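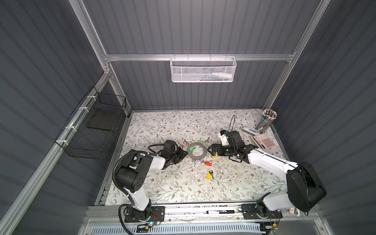 Paewai or Duvdale for the district T20 title?

Duvdale Cricket Forum > Club Cricket > Men's T20

decl_tomoana
Draw is out so we may as well start this. Nine teams again, top four to the semis. Everyone at our nets is saying Paewai because they won it last summer and kept the same side. I have Duvdale ahead of them. Their bowling was the cheapest in the comp before the break and they have three left-armers, which no other club can say.

My four: Duvdale, Paewai, Bekari, Drollunia. In that order.

Aroha H
Paewai first for me and I don't think it's close. They made 1,795 runs across the season last year and the next side was a long way back. You can bowl as tidily as you like but on that ground with the short side you need 160 to be safe. Duvdale got past 160 once.

decl_tomoana
They got past it once because they were usually chasing 120. You can't score 160 when the other team only sets you 120.

Aroha H
Fair point on the chases. They still batted first in both games they lost, though, and didn't get to 130 in either of them.

longstop_5
Bekari fourth at best. They lost their opener to a job down south and the keeper has a bad knee. I watched them in the warmup game and there was a lad keeping who I'm pretty sure is a fast bowler.

Janaka P
I play for Bekari so take this how you like. The keeper is fine, he sat out the warmup to be careful. The opener is gone and that does hurt. He made 469 for us last season. We have two juniors coming up who will share the spot and one of them hits a very long ball, but he is 17 and I wouldn't want people expecting too much.

longstop_5
Good to hear about the knee. 469 is a lot to replace with two kids.

Janaka P
It is. We'll bat deeper to make up for it. Our number eight opened for his school.

Noeline TM
Can somebody say why Drollunia are in anyone's top four? They won three games. One was a forfeit and one was five overs a side in the rain.

decl_tomoana
They've picked up two from the Paewai seconds, both spinners. The pitches get slow by the end of summer and I think they'll win more late on. They also have four of their last five at home.

Noeline TM
Home advantage at Drollunia is a cow paddock with a roller. I'd have Hillside in before them. Hillside only missed out on run rate last year, and they beat Paewai away — the only team that did.

Aroha H
Agree with Noeline. Hillside are better than people think. They just don't post on here.

isla_b
I score for the league so I have the books at home. A few things for this thread.

Paewai's runs: a bit over half came from their top two. When both were out inside the powerplay they lost, every time.

Duvdale's bowling: the economy figure is real but they played the bottom three sides early and got a washout against Hillside. It will look different by the end.

Drollunia: Noeline is right about the forfeit. The rain game was six overs a side, not five.

decl_tomoana
Thanks Isla. The Paewai top two thing suits my argument, so I'll be using it. Left-arm swing with the new ball against two right-handers, that's the game right there.

Aroha H
You have to get them out first. Duvdale dropped that opener twice in the semi and he made 88.

decl_tomoana
I was at cover for one of those so I would rather not discuss it.

longstop_5
Are we still at 40 dollars a player for match fees? Our captain said it went up.

isla_b
Still 40 for the season. It gets looked at again at the August meeting. The ball cost is separate and the clubs pay that.

longstop_5
Ok thanks.

Noeline TM
Final answer from me: Paewai, Hillside, Duvdale, Bekari. Paewai to win it, but only if they play the final at home. On a neutral ground I'd go Hillside.

Janaka P
Bekari, then the rest in any order.

decl_tomoana
Sticking with mine. Will put up the points table after round two. If anyone has the start time for the Duvdale v Hillside game please post it, the draw has it down as 1 pm on one page and 2 pm on the other.

isla_b
It's 2 pm. The first page is the old draw, I'll ask for it to be taken down.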